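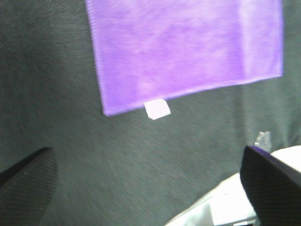 From: Adwoa Aryee
To: home-sensors list
Date: 2024-01-23
Subject: Re: Door contacts dropping off after a battery change

Hello Marcus, and hello everyone,

Marcus Iwasaki wrote:
> I changed the cells in all 13 of my Plistach door contacts over
> Christmas and 3 of them have gone quiet since. They pair with the
> Skera hub without complaint, report open and closed for an hour
> or so, then nothing until I take the back off and press the button.
> The hub log stops at entry 2,224 for the pantry one. Has anybody
> had this, or do I have three duds?

I'm so glad you wrote in, as I went through exactly this last winter and very nearly threw two perfectly good contacts in the recycling! I don't think yours are duds at all. Mine turned out to be the little spring clip at the minus end, which gets flattened when you push a new cell in from the wrong side (the cover rather invites you to). It touches well enough to pair, and then the door bangs a few times and the contact loses power for a moment.

What I did was take the cell out, lift the clip very gently with a wooden cocktail stick until it stood a bit proud of the plastic, and slide the new cell in under it, minus end first. Then I left the whole thing out for a few minutes before pairing it again. Please don't use a screwdriver, I snapped one clip clean off that way and was cross with myself all evening.

If that doesn't cure it, have a look at the check-in time in the hub settings. The Sutter firmware puts it back to 400 seconds whenever a device is re-paired, and my hub seemed to give up on anything slower than that. I set mine by hand after every battery change now – it's a nuisance, but the larder door has behaved ever since.

One more thought, are the quiet ones all on the same side of the house? I had a Trasent repeater behind the fridge for months and it did no good whatever until I moved it out to the hall.

Do let us know how you get on. I shan't be near the computer much until February, but I do read everything in the end.

All the best,
Adwoa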